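Fórum Casa & Oficina > Bancadas, mesas e superfícies
Tópico: Tinta verde em tampo de trabalho -- epoxi ou esmalte?
Página 1 de 1

rui_da_serra
19/2/25
Boas a todos. Tenho um tampo de 117 cm que era de uma mesa de cozinha velha, quero pô-lo na garagem como bancada. Já lixei, já tapei os buracos. Falta a cor. A minha mulher quer verde, verde vivo mesmo, diz que a garagem parece uma cave. Por mim tudo bem.
A dúvida é o produto. Na loja impingiram-me o epoxi da Clemer, dois componentes, caro. O meu vizinho jura por esmalte sintético normal e três demãos. Alguém tem isto há uns anos e pode dizer como ficou?
Uso: bicicletas, pequenas reparações, às vezes ferro de soldar. Nada de pancada a sério.

tampo_e_meio
Epoxi. Nem penses duas vezes. Esmalte sintético em bancada risca com uma chave de fendas.

zeca.formão
Discordo do colega de cima. Epoxi em madeira que mexe com a humidade estala. Garagem sem aquecimento, inverno, verão, passado um ano tens fissuras nas juntas. Esmalte é mais mole mas acompanha. E retocas com um pincel num sábado. Epoxi retocado nota-se sempre.

tampo_e_meio
Estala se for mal aplicado. A minha tem 6 anos e zero fissuras.

zeca.formão
A tua é aglomerado, já puseste aqui fotos. Ele tem madeira maciça? Rui, é maciça ou não?

rui_da_serra
Maciça acho que sim. Pinho, pelo cheiro quando lixei. São tábuas coladas, vê-se as juntas por baixo.

zeca.formão
Então pronto. Esmalte. Ou poliuretano de um componente, que é o meio termo.

Carla Nassar
Olá, meto-me na conversa porque passei pelo mesmo em setembro. Tinha uma mesa de pinho de costura, pintei com um poliuretano da Matar, acetinado. Rolo de espuma, lixa fina entre demãos, 2 demãos por cima do primário. Tempo de secagem, o que diz na lata mais um dia. Não pousem NADA em cima antes disso, eu pousei uma caixa de botões e ficou lá a marca redonda até hoje.
Quanto à cor: verde vivo cansa? Eu achava que ia cansar. Não cansou. Mas atenção à luz, com lâmpada fria fica quase fluorescente.

pó_de_serra
carla que primário usaste?

Carla Nassar
O da mesma marca, branco. Com cores vivas o fundo branco faz diferença, sobre madeira crua o verde fica sujo e precisas de mais uma demão.

quim_bicicletas
Ninguém falou do ferro de soldar. Nem epoxi nem esmalte nem nada disto aguenta um ferro pousado. Mete um tapete de silicone e pinta com o que te apetecer. A sério, é o mais simples.
Ja agora para bicicletas: óleo de corrente em esmalte sai com um pano. Em acabamento mate não sai. Foge do mate.

tampo_e_meio
Isso é verdade, mate nunca.

zeca.formão
Olha, concordamos numa coisa.

Oliwia Kozłowski
Desculpem o português, ainda dou erros. Eu trabalho muito com tampos coloridos e quero dizer uma coisa diferente: porque pintar? Pode colar laminado. Há verde, há amarelo, há tudo. Cola de contacto, rolo, aparar os lados com tupia. Limpa com álcool e dura muito mais que tinta. Custa mais, sim, mas faz-se numa tarde e não há cheiro em casa.
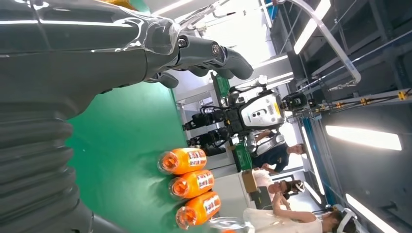

Tampo verde vivo

rui_da_serra
Epá é mesmo esse o tom. Mostrei cá em casa e a resposta foi "é esse". Portanto a cor está decidida, obrigado Oliwia.
Agora o laminado... nunca colei. Com cola de contacto não se pode corrigir, pois não? Encostou ficou.

Oliwia Kozłowski
Encostou ficou, sim. Truque: põe ripas finas entre o tampo e a folha, alinha tudo, e vai tirando as ripas do meio para fora. Com um tampo pequeno faz-se bem com duas pessoas.

zeca.formão
Laminado só de um lado em pinho maciço empena. Tem de levar contra-folha por baixo. Já vi uma mesa em forma de telha por causa disso.

Oliwia Kozłowski
Depende da espessura e se está aparafusado na estrutura. Mas ok, com folha por baixo é mais seguro, aceito. Pode ser uma barata, não se vê.

pó_de_serra
e a aresta? a aresta é que é sempre a parte feia do laminado. fita de orla termocolada descola toda na garagem com o frio

quim_bicicletas
Aresta em madeira à vista, ripa de faia colada, arredondada. Fica bonito e leva pancada. Colas a ripa primeiro, laminas por cima e aparas. Ou ao contrário se quiseres ver a madeira de cima.

tampo_e_meio
Estamos a complicar uma bancada de garagem. O homem perguntou por tinta.

Carla Nassar
Lol é verdade. Mas para tinta leva o tom a uma loja que afine, eles fazem a partir de um catálogo. Não confies no ecrã do telemóvel, a mim saiu-me verde alface em vez de verde relva na primeira lata. Pede sempre uma amostra pequena e pinta um bocado de madeira à parte.

rui_da_serra
Bom, ponto de situação. Vi preços à hora de almoço. O laminado com contra-folha e cola fica mais do dobro do poliuretano. Vou para poliuretano acetinado, primário branco, como a Carla. Tapete de silicone para o ferro. Se daqui a uns anos estiver uma desgraça meto o laminado por cima e a Oliwia fica com a razão.
Só falta saber se lixo o primário com 240 ou mais fina?

zeca.formão
240 chega. À mão, leve, só para tirar o pelo. E limpa bem o pó com pano húmido, deixa secar.

tampo_e_meio
320. Com 240 notam-se os riscos no acetinado.

zeca.formão
Em pinho, numa garagem? 240.

rui_da_serra
Tenho 280 em casa, vai essa. Ponho fotos quando acabar.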